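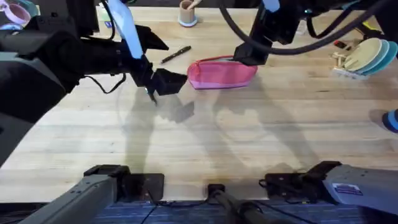
FOR IMMEDIATE RELEASE

Walleo to Reopen the Vara Theater in December With a Full Program of Independent and Repertory Film

Independent distributor signs long-term lease on closed neighborhood movie house; Kakosine short film showcase moves in as a resident program

Walleo, the independent film distributor, announced today that it has signed a long-term lease on the Vara Theater and will reopen the building to the public in December. The Vara will show new independent releases, older films on 35mm and digital, and a regular program of short films presented under the Kakosine name.

The Vara opened as a single-screen movie house and was later divided into two auditoriums. It has been closed since its last operator gave up the lease. Walleo will keep both rooms. The larger one will be used for new releases and the smaller one for repertory titles, shorts and films that need more time to find an audience than a standard booking allows.

This is the first theater Walleo has operated. The company has released films to theaters and home video since it was founded, and most of its titles have played for a week or less in any one city. At the Vara, every new film opened in the main auditorium will be booked for a minimum of two weeks, including films from other distributors.

"We have spent years asking theaters to hold our films over for another week, and we understand why they often can't," Walleo said in a statement. "Running a screen ourselves means we can try a longer booking and find out what happens. Some of these films will do fine in their second week and some will play to a handful of people. We have budgeted for both."

The Building

Work on the Vara began after the lease was signed and is being carried out in stages. The roof over the larger auditorium has been repaired and the heating system has been replaced. The lobby will keep its original ticket booth, although tickets will be sold at the concession counter and online. The booth will be used to display posters.

After renovation the larger auditorium will seat 400, fewer than it did before the closure. A full row was taken out at the back to make room for wheelchair spaces and companion seats, and the remaining rows were moved farther apart. The smaller auditorium will seat 130. Both rooms will have assistive listening, and a captioning device will be available on request for any digital title that comes with a caption file.

Projection has been handled by Pakzad, the theater equipment and installation firm. Pakzad installed new digital projectors in both auditoriums and rebuilt the pair of 35mm projectors that were still in the upstairs booth when the building closed. The 35mm machines are set up for changeover operation, which allows the Vara to borrow prints from archives that do not permit their reels to be spliced together onto a platter.

According to Pakzad, the older projectors needed new belts, new lamps and a good deal of cleaning, but the main mechanisms were in usable condition. The sound readers were replaced. The firm will service the equipment under a yearly contract and has trained the Vara's projection staff.

The screen in the larger auditorium is new. It has movable masking at the top and sides so that films made in narrower shapes can be shown without gray bars around the picture. The smaller room has side masking only.

The Program

The Vara will open on a Saturday with a full day of screenings in both auditoriums. The opening day lineup will be announced separately, along with ticket information. Admission to the first screening in the smaller auditorium will be free, with seats given out in the order people arrive.

After opening day, the regular schedule will be as follows.

Main auditorium: New independent and international releases, each booked for at least two weeks. Walleo titles will make up less than half of these bookings. The company has asked other distributors to submit films on the same terms it offers its own.

Small auditorium, evenings: A repertory calendar arranged by subject, with a new subject each month. The first calendar is devoted to films set over the course of a single night. Later calendars will look at films about office work, films shot by first-time directors on borrowed equipment, and sequels that were made by someone other than the original director.

Small auditorium, afternoons: Second runs of films that have finished in the main auditorium, at a reduced price.

Film notes will be printed for each repertory title and handed out at the door. They will run to a single page and will include the source of the print or file being shown, so that audiences know whether they are seeing a film print, a recent restoration or an older video master. When the only available copy of a film is in poor shape, the calendar will say so.

There will be no advertising before repertory screenings. Before new releases, the Vara will show trailers only, and the feature will begin no later than ten minutes after the listed time.

Kakosine Short Film Showcase

Kakosine, which has presented short films in borrowed rooms and rented halls since it began, will become a resident program of the Vara. It will put on six programs a year in the smaller auditorium. Each program will play more than once, a change from earlier Kakosine events, which were usually held for one night.

Kakosine will continue to choose its own films. Walleo will have no part in the selection and will not take distribution rights to shorts as a condition of their being shown. Filmmakers whose work is accepted will be paid a screening fee, and there will be no charge to submit.

"Short films tend to get shown once, late, and in a room where the bar is still open," Kakosine said in a statement. "We have run a few of those nights ourselves. Having a proper screen, and being able to repeat a program for people who missed it, is the part of this that matters most to us."
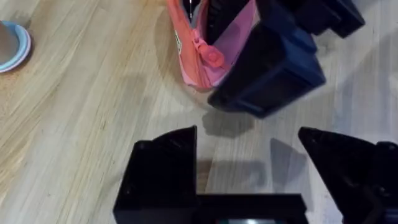

A coral-orange and pink pouch, partly open, on a light wood tabletop.

Kakosine will accept fiction, documentary, animation and experimental work. Films may be finished in any format the Vara can project, including 35mm. Student films are welcome and will be considered alongside all other entries. Work that has already been posted online can be submitted, and there is no premiere requirement.

The first Kakosine program at the Vara is made up of films shown at its earlier events, chosen by the people who attended them through a mail-in and online ballot. New submissions will be considered for the second program onward. Guidelines will be posted when the theater opens.

Tickets and Membership

Ticket prices will be the same in both auditoriums, apart from the reduced afternoon shows. There will be no extra fee for buying online. Discounted tickets will be available to students, seniors and children at all screenings.

The Vara will also offer a yearly membership. Members will pay a lower ticket price, receive the printed calendar by mail and be able to reserve seats for repertory screenings before they go on sale to the public. A portion of seats for every show will be held back for sale at the door, so a screening that is sold out online may still have tickets on the day.

The concession counter will sell popcorn, candy, coffee and cold drinks. Food from outside may be brought into the lobby but not the auditoriums.

The Vara will be available to rent for private screenings and community events in the mornings and on dates when the smaller auditorium has no evening show. Schools can book weekday morning screenings of any film on the current calendar at a group rate. Rental requests will be taken once the regular schedule is in place.

Staffing

Walleo is hiring for front-of-house, concession and projection positions. All jobs at the Vara will be paid, including ushers. Applicants for projection work do not need experience with 35mm film, and training will be given on site. Openings are listed on the Walleo website.

About Walleo

Walleo is an independent film distributor that releases new features, documentaries and restored older titles to theaters, schools and home video.

About Kakosine

Kakosine is a short film showcase that presents new and recent work by independent filmmakers.

About Pakzad

Pakzad supplies, installs and services projection and sound equipment for theaters, museums and schools.

Press Contact

Interview requests, photographs of the theater and information about press screenings are available from the Walleo press office. Reporters who would like to visit the Vara before it opens should contact the press office in advance, as parts of the building are still closed for construction.

###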